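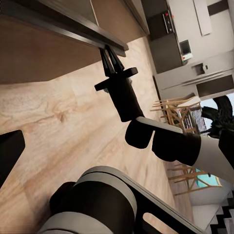 Serve reception decides more rallies in high school volleyball than most box scores show, and our project tried to measure how much. We charted passes for the Stirkness girls' team over one full season and compared the quality of the first pass with the result of the rally. Most home matches were played in the old gym, where the court is wood. It is a light floor, pale beige with swirling brown grain and knots like the planks shown at the top of this report, and players told us a white ball served low and flat is hard to pick up against a surface that color. We did not test this, but it came up often enough in interviews that we wrote it down.

Method

We charted 1054 serve receptions. Each pass was graded from zero to three, using the scale Coach Floarea Dumitrescu already uses in practice. A three means the setter can run any hitter. A zero is an ace or a ball that cannot be played. One of us graded live from the bleachers and the other graded from the match video a few days later. Where the grades differed, we watched the play together and settled on one number. We disagreed on 76 passes, mostly over whether a ball was a one or a two.

Results

The team won far more rallies after a three than after a one, as expected. The gap between a two and a three was smaller than we thought it would be. Emiliano Urquijo, the assistant coach, said the setter moves well enough to save a lot of twos, and the video supports that.

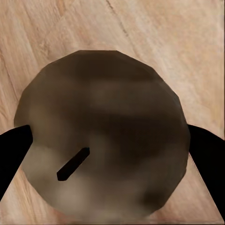
The weakest rotation was the one with the second middle serving. In that rotation the team gave up runs of three or more points 18 times, and most of those runs started with a poor pass from the left back position. Against Torberg, whose servers aim deep and short in turn, the same rotation had to be subbed out early in both sets.

Away matches were harder to chart. At Roman the bleachers are on one side only and the far corner is blocked by the scorer's table, so 11 passes there were graded from video alone.

Limits

We followed one team. The November playoff match was left out because our video has no first set. We also did not separate float serves from jump serves — we should have, and the tally sheet has room for it.

The blank tally sheet and the full list of grades by match are in the appendix. Coach Dumitrescu has a copy of both.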